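Mug tree or hooks under the cabinet?? small counter

Kitchen & Dining > Storage and Counter Space
Thread started in March, 13 replies

plonano_kate
ok need opinions fast bc I have a cart open. Tiny kitchen, one real counter, 40 inches of usable space after the sink. Mugs are currently stacked in the cabinet over the stove and I hate it, I'm short, and the handles get stuck together. Choices are a wooden mug tree or screw hooks under the upper cabinet. Toaster oven has to stay out. So does the bread box. What would you do

drawerfull
Hooks. Done. Zero counter used.

sobczak_st_renter
Renting? Ask before you screw anything in. My old landlord kept 100 bucks of my deposit for hook holes. For HOOK HOLES

plonano_kate
renting yes. ugh

drawerfull
fill em with wood putty when you leave, takes a minute

sobczak_st_renter
I did. He found them anyway.

mallisholm_mel
Tree person here. Had the same one nine years. Wood, square base, pegs go up at an angle so mugs don't slide off. Things to know:
get a heavy base. light ones tip when you take a mug off one side and leave the other side full
load it evenly, opposite pegs
check your handles fit. Fat pottery handles won't go on thick pegs
mugs hang sideways so less dust in them than on an open shelf

Mine sits by the kettle, takes up less room than a dinner plate.

grumpy_in_4b
less than a dinner plate at the BASE. then you hang mugs on it and it's twice as wide. Everybody measures the base. Measure it loaded.

mallisholm_mel
fair. I only keep the everyday ones on it, rest are in the cabinet

grumpy_in_4b
then it's not storage, it's a display

mallisholm_mel
it's where my mug is at 6 am. call it what you want

toastandjam
Agree w/ Mel. I switched from hooks to a tree. With hooks I kept smacking the mugs w/ the cereal box, chipped 2 of them in a month. Also steam, if the toaster oven or kettle is under the cabinet you've got mugs dangling right over it. How close is your toaster oven to the wall? Mine gets really hot on top, wouldn't hang anything above it.

plonano_kate
oven is at the left end, upper cabinet right over it. so hooks would only work on the right half anyway. Hadn't thought of the heat thing thx

drawerfull
ok the heat is a good point. still say hooks on the right half. adhesive ones if the landlord is weird

sobczak_st_renter
adhesive + full ceramic mug + steam = mug on floor. ask me how I know

drawerfull
you buy the cheap ones. The heavy duty kind hold fine, mine have been up since before I painted

bretirov_home
The mug tree isn't your problem, the bread box is. Those things are huge. What's in it? If it's one loaf and some crumbs, put the loaf in the freezer, take slices out as you need them, get all that counter back. We did that and never looked at a bread box again

plonano_kate
NO the bread box stays lol. it was my grandma's. Frozen bread tastes like freezer

bretirov_home
not if you double bag it!! but ok, grandma wins

toastandjam
could you stack something on it? flat lid or roll top?

plonano_kate
roll top, so no. Can't put anything on it, slides right off

mallisholm_mel
Tape it out before you buy. Cut a circle of newspaper as wide as the tree WITH mugs on, put it where you think it'll go, live around it a couple days. If you keep shoving it out of the way, you have your answer. I did that before I got the second basket and ended up not needing it

grumpy_in_4b
this is the first sensible thing in this thread

plonano_kate
doing the newspaper thing tonight. what do you guys do w/ produce? I've got corn and onions and whatever just rolling around loose and it eats half the counter

mallisholm_mel
Low basket, pushed over to the side. Not a tall bowl, stuff goes bad at the bottom and you never see it. Oval fits a narrow counter better than round. Corn I'd eat right away or fridge it, husk on. Once it's shucked don't leave it out long. Onions by themselves somewhere dark, not in with potatoes

toastandjam
we keep ours in a wicker one, dark brown so it dosn't show dirt. Corn sits in it till dinner. Tree in front with just the pink mug and the blue one, the teal w/ yellow inside, everything else went in a cabinet and I don't miss it.
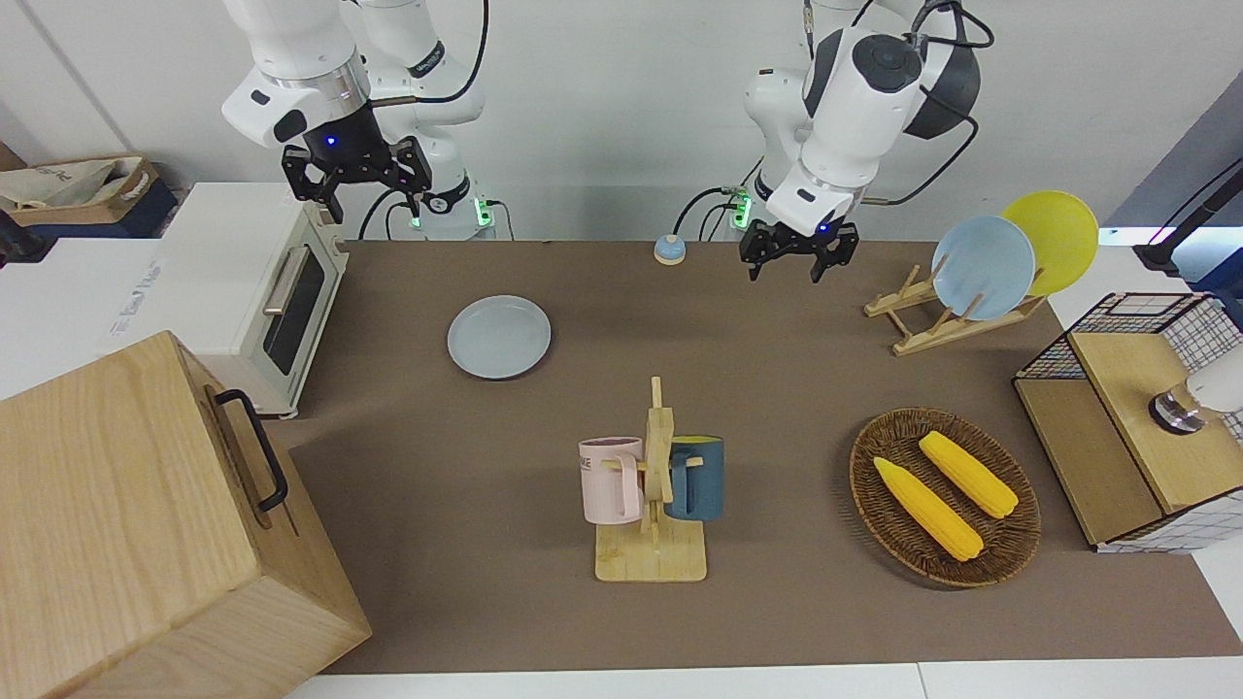 So my advice is pick the mugs you use every single day and give those the pegs. If you live alone that's maybe two. You don't need the 12 mug monster tree they sell, get a plain small one w/ a decent base. And leave yourself a clear spot big enough to put a plate down, or you'll be buttering toast on top of the stove like I did all last winter

grumpy_in_4b
a clear spot for a plate. yes. That should be rule one for any kitchen. people fill the counter then chop onions on their knee

bretirov_home
still think hooks inside a cabinet door would beat all of this

drawerfull
door hooks are the worst, they swing and bang every time you open it. I say this as the hook guy

bretirov_home
not if you use the short cup hooks and close the door like a normal person

plonano_kate
update, newspaper circle is down, right side next to the sink. Bumped it w/ my elbow once doing dishes so moved it back toward the wall and it's ok there. Landlord texted back and said no screws. so tree it is I guess. Small one. Found one for 138 at the fancy place and nearly died

sobczak_st_renter
138 for a stick with pegs??

mallisholm_mel
thrift store! They always have one, back shelf by the trivets. Wipe it down, check the post isn't loose where it meets the base. If it wobbles a dab of wood glue fixes it, let it sit overnight before you hang anything

plonano_kate
going after work. Still need somewhere for the onions

grumpy_in_4b
paper bag, bottom of the closet, leave the top open

drawerfull
hooks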